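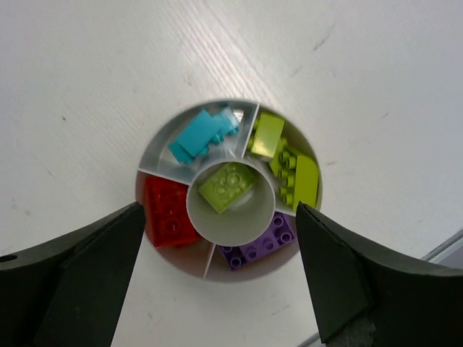 April
Giltetti and Bogdan

4.2 Rules for recording trials

Each sorting trial was logged under the Visthorpe rules. The wrist view was saved before the first grasp and after every release. A brick counted as sorted only when it lay fully inside a compartment with the fingers clear of it. Operators could not reposition bricks by hand once a trial had begun. Of 42 trials, 21 used the reduced finger speed. Figure 1 shows one wrist view, with a single lime green brick in the central cup and bricks of several colors, lime green included, in the ring.

Figure 1. Wrist view of the divided container.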